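Kirano Home Cinema Club: A Year of Movies I Mostly Could Have Found Myself
Review by Flor Mosquera
Posted 19/01/2020

I signed up for Kirano last March, the week the third reboot trailer for some car franchise or other had taken over every screen I own. The pitch was simple. You pay once, and for a year they pick you a movie every week, 52 in all, with a printed booklet in the mail each month and a little streaming box to play everything on. No trailers, no autoplay, no rows of thumbnails. I have now had the whole year's worth, less the last few weeks, and I have a lot of doubts.

The box first. It is made by Rultik, it is the size of a paperback, and it took me most of an evening to set up. The remote has five buttons and one of them does nothing on my TV. Kirano's support page says the dead button is "reserved for upcoming features." It was reserved in March and it is still reserved. The picture is fine. I watched a black and white crime movie on it and the shadows looked like shadows, with none of the crawling blocks I get from the cable company. Sound is another matter. Dialogue comes out low, the score comes out loud, and there is a setting called Voice Lift that makes everyone sound like they are calling from inside a closet.
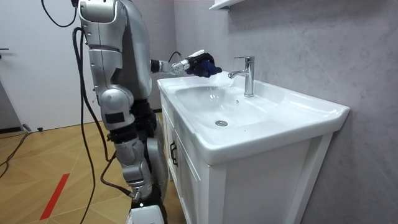 The selection is where Kirano wants your respect, and it is where I went in with my arms folded. The site brags about a library of 1,046 titles. You never see the library. You see the one movie they send you, plus whatever you have already been sent, so the number could be anything as far as a subscriber is concerned. I asked if I could have a list and was told that browsing "works against the spirit of the club." Fine, but I am the one paying for the spirit.

To be fair, the first stretch was strong. A Portuguese family drama I had never heard of, a very dry courtroom comedy, a boxing picture where the boxing is over in ten minutes and the rest is people eating dinner. I told my sister to sign up. By summer I was telling her to wait. Three heist movies in a row, then a musical, then a fourth heist movie. In August they sent me two different movies with the same lead actor playing a sad piano teacher. Somebody there likes sad piano teachers.

Kirano says the picks are made by people and then "tuned" by something called Prultanix, based on your ratings. I am not convinced the tuning does a thing. I gave every heist movie one star out of five, and I kept getting heist movies. As a test I stopped rating for six weeks. The picks got a bit better. Make of that what you like.

The booklets are nicer than they need to be. Good paper, a proper essay each month, cast lists you can read without a magnifying glass. The essays vary. The one on stunt work in old westerns was the best thing I read all year about movies. The one for October spent four pages on the director's hats. They also give away endings, sometimes in the opening paragraph, so I got into the habit of leaving the booklet in a drawer until the month was over.

Then there is the club part of the club. Members get into a weekly online chat after the movie, run by a host who goes by Quintana. I went to maybe a dozen. Quintana knows a great deal and is kind to newcomers, but the room is capped at 200 and it is full within minutes of opening. If you have kids to put to bed or a late shift, forget it. You can read the transcript the next day. Reading a transcript of other people enjoying a conversation about a movie you saw alone is a gloomy way to spend a lunch break.

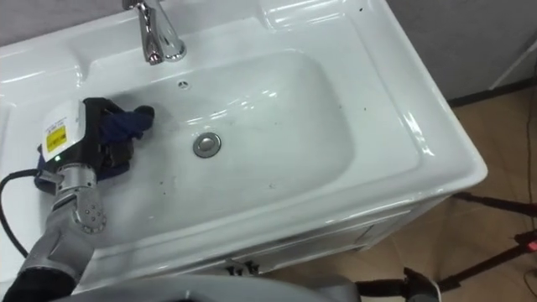
Price. The year costs 500 dollars up front, box included, with no monthly option. When I signed up, the sales page showed a higher figure with a line through it, and it has had that same line through it every time I've checked, so I don't believe anyone has ever paid the higher figure. If you quit early, you get nothing back and the box stops working for anything but the movies you have already been sent. That last detail is in the terms, far down. I only found it when I went looking for the cancellation page.

Compare that with what a regular streaming plan runs, or with my library card, which has cost me nothing and got me two of Kirano's "hard to find" selections on disc within a week. I checked. Not all of them are that easy. I looked for the Portuguese one in a lot of places and came up empty, and I would have been sorry to miss it.

Who is it for, then? Someone with money to spare who scrolls for forty minutes every night and then goes to bed annoyed. I was that person, and I will admit I finished more movies this year than in the three before it. I just can't say how much of that was Kirano and how much was having paid in advance and hating to waste it.

What I liked: the picture quality, the first couple of months, most of the essays, no trailers.

What I didn't: the sound, the heists, the refund terms, the chat room cap, the fifth button.

I have had four emails asking me to renew at the "founding member" rate, which is the same rate. I haven't answered. My sister is still waiting, and I have told her to borrow my booklets and try the library first.

Two and a half stars out of five. The half is for the boxing picture.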